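Makavard
Inicio | Quiénes somos | Cómo trabajamos | Presupuestos | Contacto

Quiénes somos

Makavard es una oficina pequeña que ayuda a hoteles, residencias y administradores de edificios a comprar equipos de automatización. No fabricamos robots y no recibimos comisión de los fabricantes. El cliente nos paga por un plan de compra, y este plan puede terminar con la recomendación de esperar un año.

La empresa fue fundada por Deisy Paucar, que antes trabajó durante 14 años en compras para cadenas de hoteles. En ese tiempo firmó muchos pedidos de máquinas de limpieza y de transporte interno, y vio que el precio del catálogo era solamente una parte del gasto. Faltaban siempre los repuestos, las horas de formación, el seguro y el espacio para guardar el equipo. Con esta experiencia empezó a preparar sus propias hojas de cálculo, que todavía son la base de nuestro trabajo.

Hoy somos 6 personas. Tres venimos de otros países y hablamos con los clientes en español, inglés y francés. Pedimos disculpas si en esta página encuentran algún error de idioma - los contratos, por supuesto, los revisa una abogada de aquí.

Cómo trabajamos

Antes de hablar de dinero visitamos el lugar. Una misma tarea puede ser fácil en un salón y difícil en otro, por causa de los cristales, de la luz o de una alfombra gruesa. Por eso hacemos las pruebas en las habitaciones verdaderas y también en horario de noche, cuando muchos de los equipos van a trabajar.

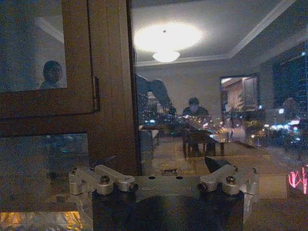

Prueba nocturna: la pinza, con luces y reflejos en los cristales.

De cada visita sale un informe corto. En él anotamos qué tareas se pueden automatizar ahora, cuáles necesitan un cambio en el mobiliario y cuáles conviene dejar en manos del personal. El informe se entrega al cliente aunque después no contrate el plan completo.

El plan de compra tiene 3 partes. La primera es el presupuesto de adquisición, con al menos dos ofertas comparadas en las mismas condiciones. La segunda es el coste de uso por año: mantenimiento, piezas de desgaste, electricidad, licencias de programa. La tercera es el calendario, en el cual indicamos los meses de menos ocupación para instalar. A nuestros clientes de hotel no les recomendamos diciembre.

Los proyectos

En el proyecto Sinder estudiamos la compra de brazos robóticos para tareas con tela: abrir y cerrar cortinas, recoger toallas, doblar mantelería. Es un trabajo lento, porque los materiales blandos cambian de forma cada vez que se tocan, y los fabricantes ofrecen pocos datos para comparar.
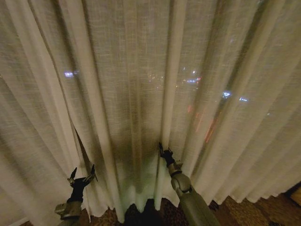 ¿Es mejor comprar el equipo o alquilarlo?
Depende del número de horas de uso. Para una tarea nueva aconsejamos normalmente un alquiler corto, con opción de compra escrita en el contrato, y decidir después con los datos propios.

Ticona es nuestro servicio para residencias de mayores. Incluye la visita, el plan y el acompañamiento durante la recepción del equipo. Sketach es la plantilla de presupuesto que damos a los clientes, con 100 líneas de gasto ya preparadas; las que no corresponden se borran.

Contacto

Para pedir una visita, escríbannos con el formulario de la página Presupuestos. Es útil indicar los metros cuadrados, el tipo de suelo y la tarea que desean automatizar. Deisy Paucar responde personalmente a las primeras consultas.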